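The ferry board, three months on

I said in the fall that I would write again once the new board of the Dirnier ferry company had been in place for a while. It has now had three months, so this is my attempt to set down where things stand. I live in Lellelbridge and take the early boat most mornings, and I have gone to every public meeting since the old board left. I have no other connection to the company.

For anyone who hasn't followed it, the company is owned by the county but run by a board of its own. The county appoints the chair. Last year the audit office found that the Jayasinghe repair contract had been extended twice without being put out to bid, and the county asked the whole board to step down. Most of them did. The chair held on for a few weeks and then went too, after the county's lawyer wrote a letter that was read into the minutes. I thought that letter was fair, if a bit dry.

The new board's first job was the repair contract. It was advertised in November and two yards bid for it: Jayasinghe, which has had the work for years, and Pesel, which is farther down the coast and has a bigger dry dock. Pesel won. The papers give price and turnaround time as the main reasons. I read the scoring sheets, which are on the county site if you are patient with the search page, and I couldn't find anything wrong with them. Jayasinghe lost most of its points on delivery dates.

There are people in town who are unhappy about this, and I understand why. The Jayasinghe yard is here and Pesel is not. A boat that goes down the coast for its annual work is away longer, even if the work itself goes faster, and the yard here will have a thin winter. Still, the county was told to bid the contract out and it did. If it wanted a local yard to get extra points, it needed to say so in the rules before the bids came in.

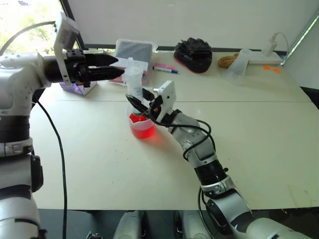

A tube standing in a beaker of red liquid, with two robot arms reaching in.

The second matter is the timetable. The old board cut the late evening boat to save money, and the new one promised to look at it again. At the February meeting we were given a count of 3,115 passengers on that sailing in its last full season. One member said this was too few to justify a crew. Another pointed out that the boat had been left out of the printed timetable for part of the season, so of course people stopped using it. I agree with the second member. I missed it myself once and paid for a room across the water.

What the board settled on is a trial. The late boat comes back in the spring with the smaller vessel and a crew on split shifts. I would have liked a firm end date for the trial and a number it has to reach, because otherwise we will have the same argument next year with the same figures. I said that at the microphone. The chair wrote it down, and it does appear in the draft minutes.

The third thing is the landing at Dirnier, where the ramp has been under a weight limit since the storm. Trucks have to go around by road, 14 miles each way, and the shops over there are paying for it. The engineer's report came in before the holidays and recommends replacing the hinge beam. The board has accepted the report but has not set a date. I asked why and was told the money sits in next year's budget, which the county hasn't passed.

I think the board is doing better than the last one. The papers go up before the meetings now – the old board often posted them after – and questions get an answer the same evening or in writing. Parking at the meetings is still bad. The hall seats 200 and the lot behind it doesn't come close, so use the one by the fish market and walk up.

The next meeting is at 7 p.m. in the same hall. The ramp is second on the agenda, after fares.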